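Jolta Scene Renderer — Set-up Guide
Section 22: Interior Floors, Walls and Accent Colors
Revision 2019-11-27. Maintained by Satish Thevar, Zirnincombe.

Applies to Jolta with the Bravo material pack. Users of the older Cirkwood pack must convert their materials first; see the note after step 3. Complete the display calibration before starting this section.

22.1 Assigning a plank floor

1. Open the scene and switch the viewport to Draft.
2. Select the floor surface. If the floor and the walls were imported as one mesh, run Split by Angle and select the floor again.
3. In the Materials panel, open Bravo, then Wood, then Plank. Drag the material onto the selected surface.

Note: Cirkwood materials carry their color maps but no roughness maps. Run Convert Legacy from the File menu. Converted materials are saved under Imported and keep their original names.

4. Set Plank Direction. The value is in degrees, measured from the long wall. A diagonal run hides repeats in the grain better than a run parallel to the wall.
5. Set Streak and Tint Variation separately. Streak controls the dark lines in the grain. Tint Variation shifts whole areas of the board toward red or green.
6. Set the texture size to 400 for a working view. Change it only for the final output. 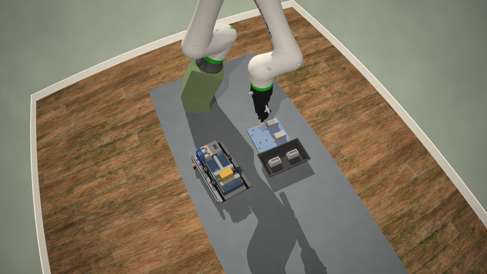 Brown plank floor on the diagonal, with off-white baseboard and pale gray-green walls.

Caution: Do not raise Tint Variation and Streak in the same pass. The preview cache updates one channel at a time and the first change may not be shown.

22.2 Baseboards and walls

1. Select the wall surface and assign a flat paint. Gloss paints need a reflection pass and are covered in the lighting section.
2. Run Trace Edge along the floor line. The baseboard profile is built from the traced line.
3. Check each corner. A gap appears where the line was closed in the wrong direction. Select the line and choose Reverse.
4. Give the baseboard its own color. If it shares the wall color, the floor line is hard to read in Draft.

Note: With a wide lens, straight baseboards may be drawn as curves. Lens Correction removes the effect but crops the output. Leave it off until the view is approved.

If the light comes from a single window, rotate the sky map to 270 before judging any wall color. The default rotation puts the sun behind the viewer and flattens pale paints.

22.3 Accent colors

1. Select the part that is to carry the accent.
2. In the Color tab, turn off Inherit.
3. Enter the color and press Apply. Repeat for each part in the same group, or use Copy to Group. 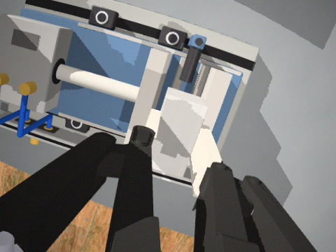
Accent colors are stored per part and survive a change of material pack. Keep them few, and place them on parts the viewer has to find, such as latches, handles and adjusters. Parts left in neutral colors can be separated by a small light detail — the white rings on the black blocks do this, while the bright blue is used for the square-shaped fitting next to one of them and for the bent-bar linkage at the lower left. When Copy to Group is used, check that the neutral parts have not taken the accent as well.

Caution: Apply overwrites any color set by script. Save the scene under a new name before continuing.

22.4 Checking the result

1. Switch the viewport to Final and render a still at 24 samples.
2. Compare the still with the Draft view. Wall colors should match. Floor colors will be slightly darker in Final.
3. If light specks appear on dark parts, turn on Clamp Highlights and render again.
4. Save the material set. The file is written to the project folder, and the previous set is kept with the suffix _old.

Material sets saved before the April release open read-only. Use Save As to obtain an editable copy.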